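From the Kileswood Clothes Closet

Hello again, friends and neighbors, and welcome to fall! I had meant to write in September, but then the furnace inspection came and went, and the church on Ehlers Street changed its parking rules twice, and before I knew it the leaves were coming down. So you get one long letter instead of two short ones, and I hope you have a cup of something warm next to you.

The big news is that the back-to-school swap was our largest so far. We sent 2771 pieces home with families from Kileswood and Govville, and 109 households came through the door, quite a few of them for the first time. If you were one of the people standing in line before nine in the morning, thank you for your patience. We are going to open both doors next time, which should help a great deal.

Children's and teen sizes went fastest, as they always do. By lunch the long-sleeved tops were down to a single short rack, and I could have used three times as many. If you have any at home that somebody has outgrown, please think of us before the cold settles in.
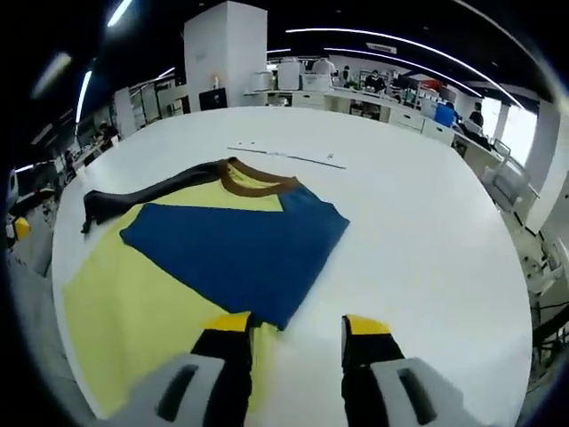

Long sleeves and bright colors are always welcome.

Now, a word on how to get things ready, which I am asked about almost every week. Please wash everything first, with plain detergent if you can manage it, and skip the dryer sheets (we have several families with sensitive skin). Check the pockets! Last month we found a house key, a library card and a very old cough drop. Small flaws are fine with us – a missing button or a loose hem can go in the mending basket – but stains that have been through the dryer are usually there to stay.
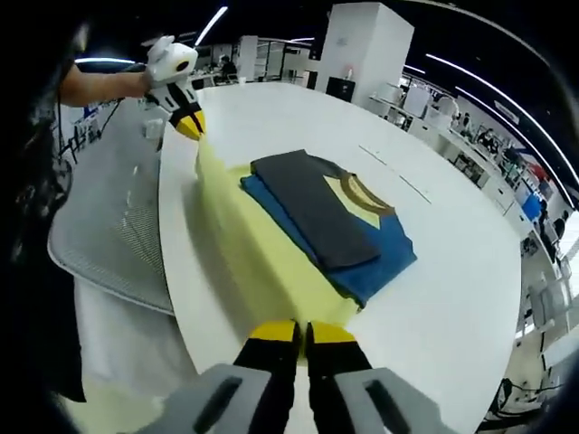
Winter drop-off hours begin in November, and we will be taking donations at the side entrance two evenings a week until the holidays. You don't need to sort by size or use any special bags. Folding is a kindness, though, and a little stack like the dark gray piece on top of the blue shirt goes onto our shelves much faster than a bag of tangled sleeves. Coats can come on hangers if you have them to spare.

Dratell Cleaners has offered to wash donated comforters again this year, so bring those along too. Questions can go to me at the front desk, or leave a note in the blue mailbox and I'll call you back.

Warmly,
Ulla Kemppainen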